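# How I roll up my white fabric so it stays smooth

I used to fold everything. Sheets, leftover curtain fabric, the long white runner I drag out for every birthday — all of it folded in quarters and shoved on a shelf, and then I'd spend an evening ironing out creases that had been sitting there since February. Rolling fixed most of that for me, and it takes maybe one extra song on the radio.

## What I use

- White fabric, washed and totally dry
- A strip or ribbon for tying (I cut mine 42 inches long, and yes, that's more than you need)
- A big piece of dark cloth to work on
- A cardboard tube, if the fabric is wider than your arms are long
- A lint roller

The dark cloth is my favorite part! White on a white bedspread makes my eyes swim, and I can never find the edge I just put down. On black I spot every stray thread. Mine is an old Wuteo remnant from the fabric shop in Cusville and it sheds a little when it's new, so wash it first or you'll be using that lint roller a lot.

## Rolling it

1. Spread the dark cloth out. It can be bunchy, I never bother ironing it.
2. Lay the white fabric on top and smooth it from the middle toward the sides with the flat of your hand.
3. Fold it lengthwise until it's 12 inches wide. Wider rolls flop over on my shelf, but if yours is deep, go for it.
4. Turn the first 3 inches over tightly. Everything after this depends on that first turn, so redo it if it feels squishy.
5. Keep rolling, and every couple of turns give the loose end a gentle tug. You want the layers snug (not strangled).
6. Stop before the very end and lay your strip along the roll, so the last turn catches it.

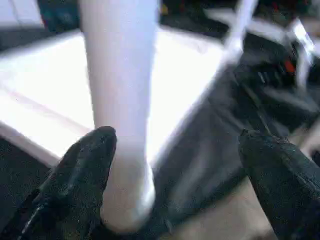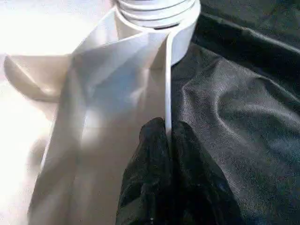 *In the second shot, the sheet hangs down on the left of the roll and the narrow strip comes down on the right.*

## Tying it off

Bring the strip around the roll 2 times and tie a flat bow. I don't knot mine anymore. The one time I did, I ended up going after it with kitchen scissors on a Tuesday night with people already at the door, and I snipped the fabric too.

If the strip keeps sliding, it's probably satin. Swap it for plain cotton, or pin it. I bought a spool of Prasier cotton tape ages ago and I'm still working through it — it washes fine and it grips.

## If it goes crooked

Everybody's roll starts creeping sideways at some point. You can stand it on end and tap it on the table, which works for a small lean. For anything bigger, unroll back to where it was straight and start again from there. Pushing the layers in by force just makes a diagonal crease, and those are miserable to iron.

Store the rolls on their sides, heaviest at the bottom. My Bielecka linen one goes in an old pillowcase because it picks up dust if I so much as look at it.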